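# About us

Jekell is a small workshop that tries out grippers, arms, cameras and controllers so you don't have to buy three of each and find out the hard way. Started in a November, in one rented unit, with one arm and a lot of cable ties. Ten benches would be nice. We have fewer.

Most of our customers repair, strip or refurbish computers and want to know what a robot can really manage inside a case. So that's what we test on. Real machines, real screws, real clutter.

## What we do

You send us the job, we try it with different hardware and write down what happened. Good and bad. The report is plain English, usually 22 pages or less, with the failed runs left in.

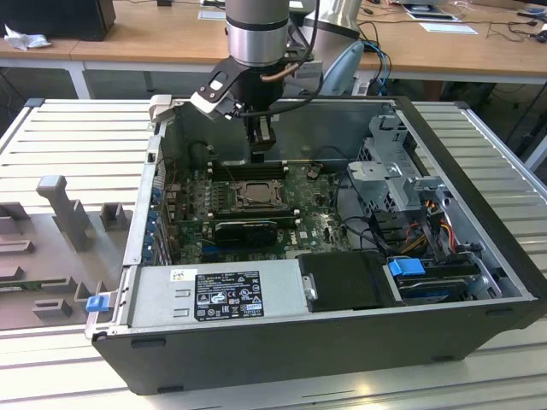
Grippers are the bulk of the work. A maker's data sheet gives you stroke and force, fine, but it won't tell you how much room the fingers need once they're down between parts. Reach is where most of them fall over. On a desktop tower like the Dell we've got laid on its side, a parallel gripper has to come down over the memory slots with cables on one side and the drive cage not far off -- long fingertips help, fat ones dont. We swap tips a lot. We keep every old set in a drawer, labelled, more or less.

Then there's small flat stuff. Thin plates, processors, anything that wants to slide or tip. We compare how each gripper holds it, how square it stays, and what the wrist camera can still see past the fingers.

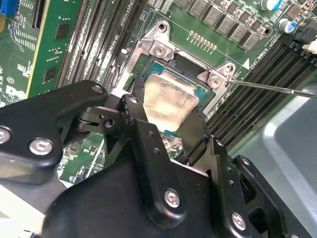 That last one gets forgotten when people order. A camera at the wrist gives you close detail but the gripper takes up a good part of the view. A fixed one sees the whole bench and misses the small things. We normally run both and score them seperately.

Controllers: two at present, Zonar and Irnari. Same task, same arm, same start position, 40 runs each before we'll say anything about which is better. Logged runs so far: 2,633. Not all of them pretty.

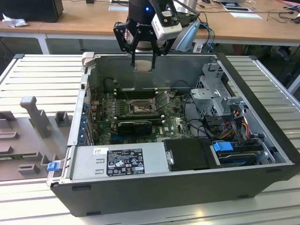
*Gripper over an open tower, CPU socket empty.*

## How we work

- We don't sell hardware. No commission either.
- Fixed price per comparison, agreed first.
- Your parts come back to you, along with the raw logs.
- If a gripper is wrong for the job we'll say so on page one.

Turnaround is about 10 working days once the kit is here. Longer if it needs a custom fixture -- we make our own trays and posts, and the Ragnarsson project has first call on the fixture bench for now.

## Get in touch

Use the contact form. Tell us what you're picking up, what it weighs and what's in the way. Drawings welcome, phone snaps fine too. Visits by appointment only, parking's round the back.

Page last updated April 27, 2020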